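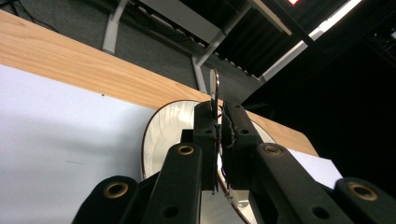 A reader wrote in to say that I should quit fussing and put the good silver in the dishwasher like everybody else, and that her mother's set had been through it every night for years and still looked fine to her. I have been chewing on that note ever since it came, and I want to answer it properly, because I think she is partly right and I was a little preachy last time.

So let me back up. When my aunt's house in Studthorpe was cleared out in January, I came home with a flat box of flatware that I remembered from every holiday of my childhood. The pattern is called Flovura, which I only know because it was written on a slip of paper folded under the lining, along with the name Petridis, which I take to be the store that sold it. Most of it is plate. A few of the serving pieces are a good deal heavier and I like to think they are the real thing, but I have never had anybody look at them and I'm not sure I want to. I would only start worrying about them.

It sat in the hall closet for months. That was my first mistake, if you can call it one. I had the idea that good things should be saved, and I saved them right into a dull yellow-brown that took two evenings and most of a jar of Foser cream to shift. (I do like the Foser. It smells like an old-fashioned drugstore and it rinses off clean, though you will want to open a window.) My mother always told us that silver in daily use hardly ever needs polishing, and I nodded along for 40 years without once testing it.

Well, now I have tested it. Since the spring we have eaten with the Flovura every day, cereal and all, and I have not opened the polish once. The spoons have picked up a lot of tiny fine scratches that all run together into a soft sort of glow, and I find I like that much better than the mirror shine they had when I finished scrubbing. They look like somebody's spoons.

Now, about the dishwasher. I wash ours by hand, in a plastic tub so nothing bangs against the sink, and I dry it right away with an old flannel pillowcase. The whole job takes me 10 minutes after supper and I have come to look forward to it, with the radio going and the back door open – but I have no small children at home and nobody waiting on me for a ride somewhere. If I did, I expect I would feel differently. A set that goes through the machine and gets used has had a better life than one that sits in a closet the way mine did. I would only say to keep it away from the stainless in the basket, and to watch the knives. The older ones often have hollow handles filled with some kind of cement, and the heat can loosen it. I have one that rattles already, and it was like that when I got it, so somebody in my family was not as careful as she let on.

A few other things, while I'm on the subject. Egg really does turn silver dark, and so does mustard, and salt left sitting is worst of all, so I rinse after breakfast even when I leave the rest for later. Rubber bands are terrible. I found three forks in the box bundled together with one, and there is a black stripe across the handles that I have never gotten all the way out. Tissue paper is fine if it's the acid-free kind, and a plain cotton cloth is fine too. I keep meaning to sew a proper roll with pockets, and I have the fabric for it – a nice dark green – sitting on the sewing machine under the mending, where it has been since Easter.

The tarnish strips somebody recommended in the comments do seem to help with the pieces we don't use, meaning the fish forks and a peculiar little slotted thing that may be for tomatoes or may be for olives. If you know which, please write and tell me. I have asked at two antique stores and gotten two answers, both given with great confidence.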